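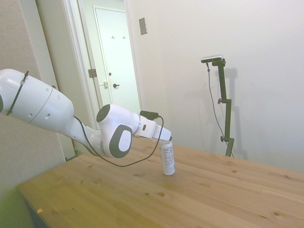 The arm over a can on the wood table, sensor bar on its stand at the back.

Posted to the Gorkport list by Rūta Uibo, February, 9:40 pm

Re: second arm, or finish paying for the first one properly?

Hi all,

Didier, thanks for putting your numbers up, I've been chewing on them since lunch. Quoting the part I want to answer so people don't have to scroll:

> On Didier Coste's message:
> My vote is still for a second arm this year. We have one arm and 3 people
> who want it on the same afternoons. Spares and bits can come out
> of whatever is left over. I have 1150 set aside in my sheet for "accessories,
> misc" and I can't see us getting through that.
> Also, do we really need a second sensor bar? The one we have works.

So, I was the one who filled in that accessories line last year, and I can tell you that it goes fast! Nothing on it is exciting. Fingers, cables, clamps, a stand that doesn't creep downward overnight, shipping on all of the above (shipping from Kalniņš was 68 the last time, for a box I could carry under one arm). Look at the picture and find the cable that comes off the little black module on top of the hand. It hangs down in front of the can and goes back up to the wrist. I would love to have a proper cable guide on there before we buy a whole second arm with a whole second cable to snag on things.

Which brings me to the fingers. Cans are the job we keep getting asked about, the slim ones especially, and Isauro has been trying the Closer set on loan. He likes them. The quote is 344 for a pair, pads included, and I think we should just get them now and stop arguing about it. If we go to two arms we'd want two sets, and that's the sort of thing that isn't in the sheet yet.

On the sensor bar — yes, it works, but it lives on one stand, and the stand stays by one table. Put a second arm across the room and it either does without or we spend an hour moving things and lining them up again. I'd budget for a bar and a stand with any new arm, same line, same order, so they can't be split apart later when someone goes looking for savings (I'm not naming anyone, Gunārs).

What I'd suggest, in the order I'd do it:

Closer fingers this month. Cable guide and one spare cable with the same order if the shop has them. Then ask Dirkska for a price on an arm with the stand and bar included, and ask them separately what a service visit costs, which I've never managed to get out of them by email. Maybe phone? Reet knows somebody over there, I think.

After that we'd have a real total to look at. I'm not against the second arm, by the way. I'd use it more than anybody! I just don't want it sitting in its crate until fall while we scrape together money for something to put on the end of it.

One more thing, does anyone remember if the clamp knobs on the stand are a standard thread? I'd like a couple of spares and can't find the sheet that came with it.

Rūta

You are receiving the Gorkport list as single messages. To switch to the digest, change your newsletter settings.

Contact the list owner | Back to top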